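Itbridge changes office desk supplier

Jul 6, 2024

Itbridge will buy its office desks from Hegazy under a supply agreement that covers 700 units. Deliveries begin in July and run for 18 months. The desks are fixed at 70 cm in height and replace a model from Vevow that is no longer made. Purchasing manager Lahcen Tazi said spare parts for the older desks will be stocked until the last delivery.

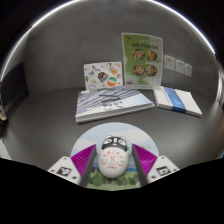
A dark gray tabletop against a gray wall.

Prices were not disclosed.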